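Como embalar tubos compridos para envio

Tubos brancos compridos, como os que vendemos para montagem de estruturas leves e expositores, chegam amassados com facilidade quando viajam soltos dentro da caixa. O método abaixo é o que usamos na Skuver para encomendas pequenas, de 2 a 6 peças. Serve para tubos de plástico, de cartão ou revestidos.

O que precisa

Plástico preto em folha
Manta de bolhas ou outra folha almofadada
Fita adesiva de papel
Uma caixa pelo menos 100 mm mais comprida do que o tubo maior
Uma mesa forrada

1. Preparar a mesa

Forre a mesa antes de trazer as peças. Um tapete acolchoado ou um pano grosso e escuro chega. Em fundo preto, a sujidade e os riscos nas peças brancas notam-se logo. Sacuda o pano entre encomendas, porque o cotão agarra-se às superfícies mates.

Ponha as peças finas e as placas de um lado e deixe o meio livre para o tubo grande. Pegue sempre no tubo pelo corpo e não pela ponta.

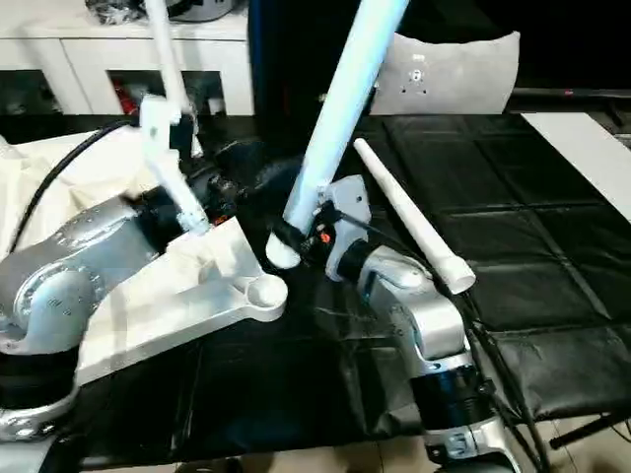 2. Limpar e conferir

Passe um pano seco de uma ponta à outra. Nos tubos feitos em duas secções, verifique se a união está bem encaixada e rode-a um pouco com a mão. Se houver folga, dê uma volta de fita de papel, que sai depois sem deixar cola.

Confira as medidas com a nota de encomenda. Na linha Flestivell, os tubos curtos têm 364 mm e são fáceis de trocar pelos do modelo anterior.

3. Proteger a base

A extremidade de baixo é a que sofre mais. Abra o plástico preto na mesa, ponha a manta por cima com as bolhas viradas para dentro e assente o tubo ao alto, no centro. Puxe as duas folhas para cima, uma de cada lado, até envolverem a base. O plástico pode ficar enrugado — o que interessa é não sobrar espaço entre a folha e o tubo.

Deixe os tubos seguintes deitados lado a lado, com as pontas viradas para a zona de trabalho, e vá pegando neles um a um.

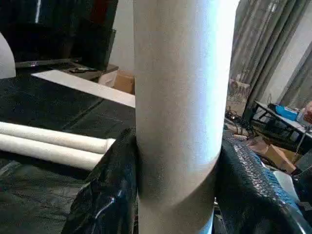 Tubo ao alto com a base entre o plástico preto e a folha texturada; os outros dois esperam deitados.

4. Fechar e encaixotar

Prenda as folhas com duas voltas de fita, deite o tubo e enrole o resto da manta até ao topo. Na caixa, os tubos vão primeiro e as placas por cima, separadas por uma folha de cartão. Encha as pontas com papel amarrotado e abane a caixa antes de a selar. Se alguma coisa bater, abra e ponha mais papel.

Para encomendas com mais de 6 peças usamos as caixas reforçadas da Gaver, que têm divisórias e dispensam o passo 3.

Texto: Abdel Rahman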